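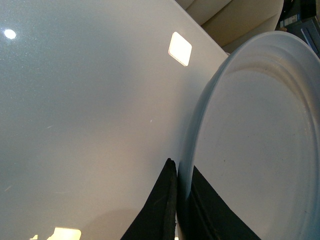
Robots in the breakfast room, six months in
Forum: Back of House

maplekettle
Long post, sorry in advance, I've had my coffee. I do mornings at the Sadine, 29 rooms, and since March we've had a Kurkex arm for table setting and clearing. I was dead set against it! My wrists were shot after years of plates though, and now I spend that time talking to guests and keeping the fruit nice, and I go home less sore. I do miss the quiet of setting up by myself at 5 a.m., which I never thought I'd say.

gravyboat27
Glad about your wrists, truly. But did they cut hours? At our place it went in and two part-timers were gone by summer.

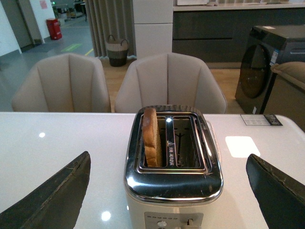
maplekettle
No cuts so far, but when one of the girls left they didn't replace her, so you may have a point. Toast is still the sore spot for us. We end up hovering over it half the morning, and hovering is tiring in its own way.

porchlight_d
I have to disagree with gravyboat a little. We're bigger, 200 covers on a busy day, and everyone stayed. Management at Dusodness asked us which jobs we hated and started there. It makes all the difference being asked.
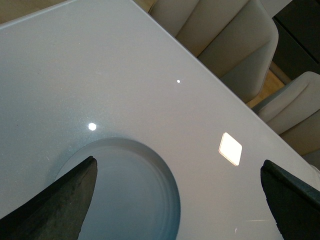 I will say plates are slow going on a shiny table, and the new folks never learn to carry four at a time like we did.

gravyboat27
Well, being asked would've been nice. Did your pay go up for minding it?

porchlight_d
Ha. No.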